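Compré el juego de cuencos y vasos de plástico de Anuden en febrero, por 2.179 rupias, y vengo con pocas ganas de aplaudir. La ficha promete «vajilla para toda la vida». Son cuencos de plástico de colores.

## Lo que convence a medias

Los colores son vivos, eso lo concedo. Hay naranja, azul cielo, magenta, verde lima, y sobre un mantel verde oscuro se distinguen de lejos. 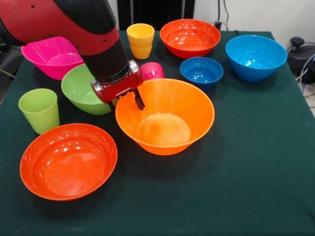
El naranja grande es el que más uso, para ensalada o para dejar lentejas en remojo. El azul oscuro, en cambio, se queda en salsas y poco más. Mi cuñada, Savita Goel, opina que exagero – ella los usa todos, pero también guarda los tarros de yogur.

## Lo que no

- Los tamaños no siguen una lógica clara y apilarlos es cuestión de paciencia.
- Los vasos pesan tan poco que se vuelcan con un codazo.
- El brillo dura lo que tarda en llegar el primer estropajo. Los míos ya tienen rayas finas por dentro.

En Tanasarn vi uno parecido por 2.000, sin promesas de eternidad en la caja. 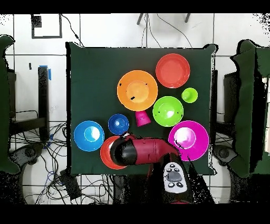
**¿Sirven para el microondas?**

Yo no los metería: la caja no trae ningún símbolo que lo indique y escribí a la tienda hace 10 días sin respuesta.

Para meriendas de niños o para el patio, valen. Para servir una sopa hirviendo sigo sacando los de loza. Le pongo un aprobado raso – y no repetiría a ese precio.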